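Ticket 3358: talk recording stops after 8 minutes
Status: open

We are a small peace group in Trovside. In November we recorded a public talk on conscientious objectors in the army, and put it on the Graltum player. The sound stops at minute 8, but the picture continues. Two members tried it on different computers, same result.

I have uploaded the file again, with no change. The transcript page gives error 500 when I press Save.

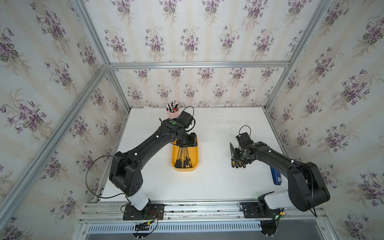

Page 7

Update, 4:20 pm: I made the audio smaller and now the talk plays until the end. The transcript still can not be saved. Please tell me if the veterans' names must be removed first, as the Jerkuvness archive asked us.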